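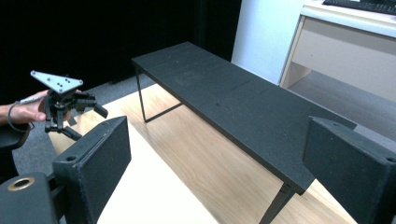 The low black bench, on its thin metal legs.

Ticket 2243 - Low bench: marks on the top, and a bit of a wobble
Status: open, waiting on parts
2 comments · 0 shares

Hello all, and thank you for being so patient with this one. I know the bench gets used for just about everything, so I've tried to write down all I did, even the parts that went nowhere.

The complaint was that small things set down on the top creep toward one end, and that the surface is looking tired. I agree about the surface. There are light specks and scuffs across it, and a damp cloth with a drop of dish soap took off only a few. I tried a soft brush next, going lengthwise, and that did a little better. Please don't use the Grellus spray on it! I tested a dab on an offcut and it left a gray bloom that I still can't get out.

For the wobble I put a level on the top and found the far end low by 8 sheets of copier paper, folded into a shim (not very scientific, but it's what I had in my pocket). Snugging up the leg screws got rid of most of it.

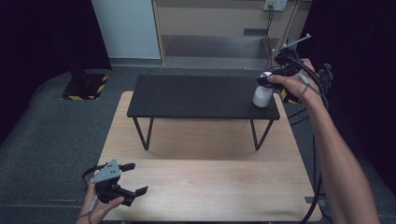

White bottle at the right end of the bench top.

I went with the bottle as my test piece, because it's light and has a small base, and a thing like that will show you a lean long before a heavy one does. Over the afternoon I stood it at each end and in the middle for 300 seconds at a time. The middle was fine, the left was fine, and the right end still had a slight rock to it when I leaned on the table underneath - so I suspect a leg foot there. I've asked Erby for a new set of feet, and they think it'll be January.

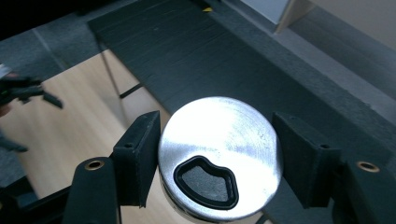 Restamano Workshop Furniture & Fittings Desk

Last item on the ticket was the round metal disc, the one with the bean-shaped opening and the black gasket. Somebody asked whether it was what had scratched the bench. Its face has a few small scuffs of its own, but I ran a fingertip along the rim and felt no burr, so I'm not ready to blame it. Until the feet come, please put the Hsieh mat down first for anything metal, and keep the load under about 100 pounds.

I'll leave this open and add a note when the parts are in.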